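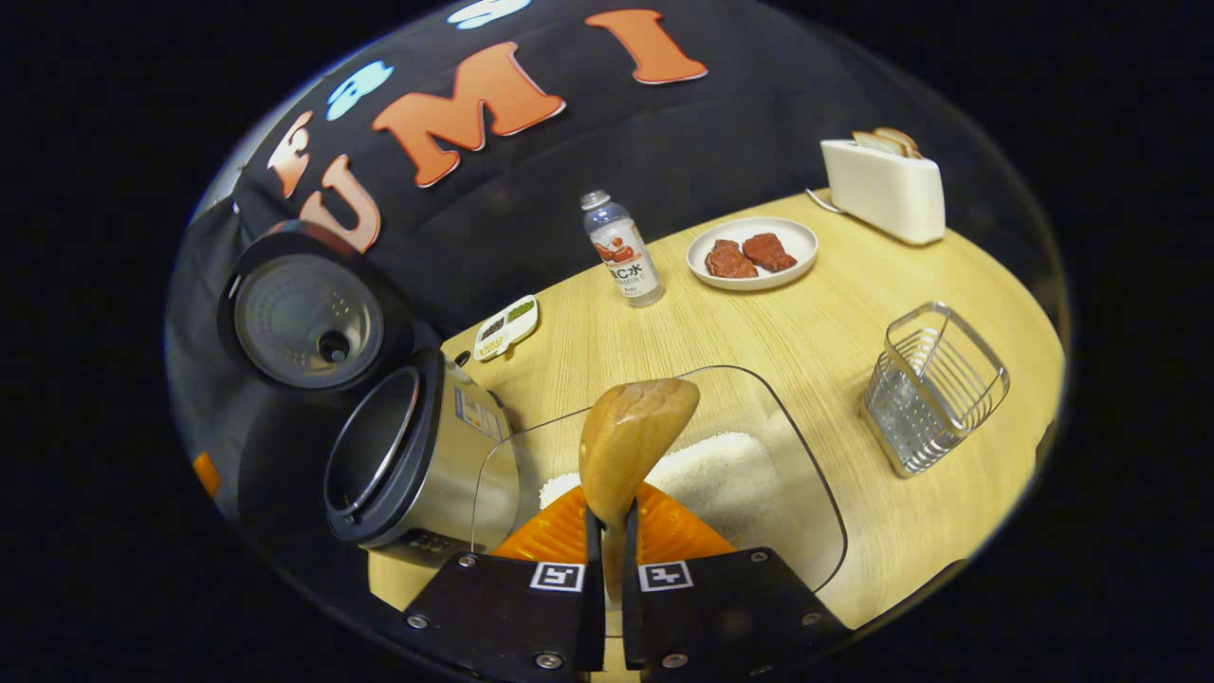
Rice storage and scooping, small kitchen
Started by josska_kitchen

I keep dry rice in a clear plastic tub and scoop it with the rice paddle. My sister says I need a measuring cup. Does it matter?

chidiac61
It matters if you want the same rice every time. A paddle is for cooked rice. I use 2 level cups for the family.

risteck
Disagree. I've used a paddle for 20 years and fill to the line in the cooker. Fine every time.

chidiac61
The line in the cooker assumes you measured the rice first.

josska_kitchen
OK, I'll get a cup. Next question is table space. I put the extras in a divided dish so there are fewer bowls out.

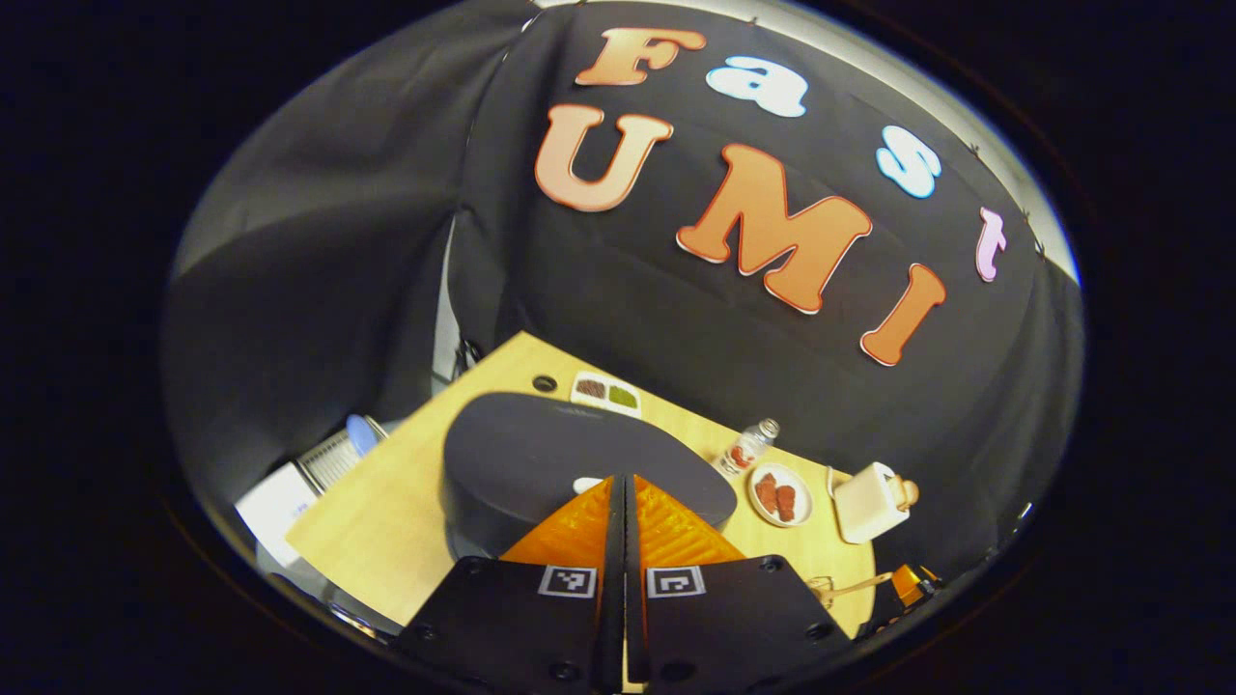
It's easy to wash, but the brown one runs over into the green one if I fill it too high.

risteck
Fill it halfway. Two small bowls would take up more room.

Karim Abou Jaoude
I'd go with two bowls anyway. We had a divided dish in Estbridge and the corners never came clean.

josska_kitchen
Mine come clean with a brush. Last thing, where do you keep the toaster when you're plating meat? Mine stays at the back on the right.
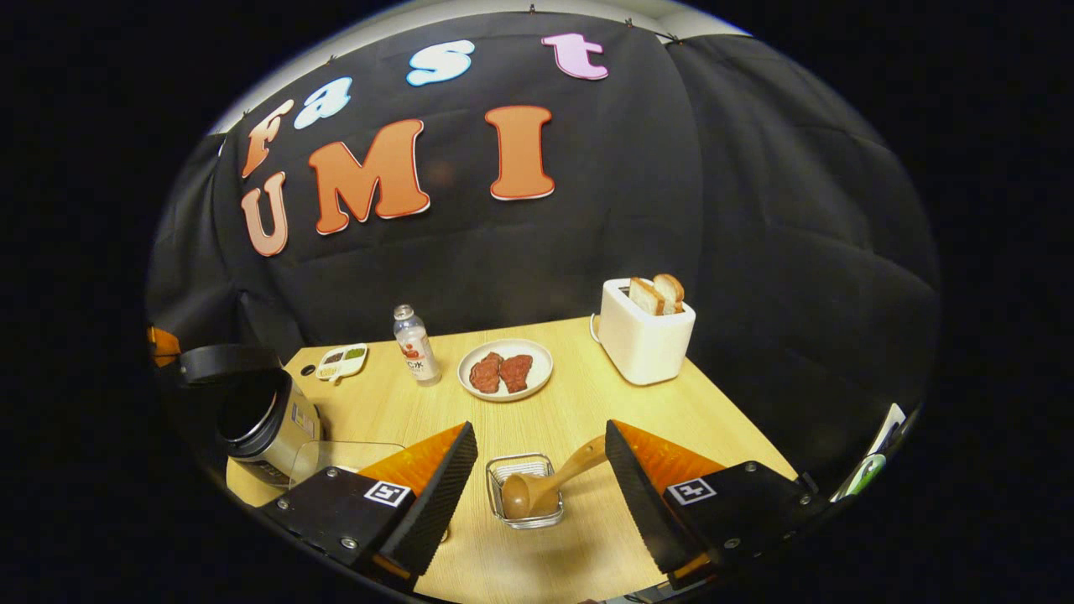
Replies, page 2

chidiac61
Put it away. You don't want crumbs near a plate of meat.

risteck
Leave it out and wipe the table after.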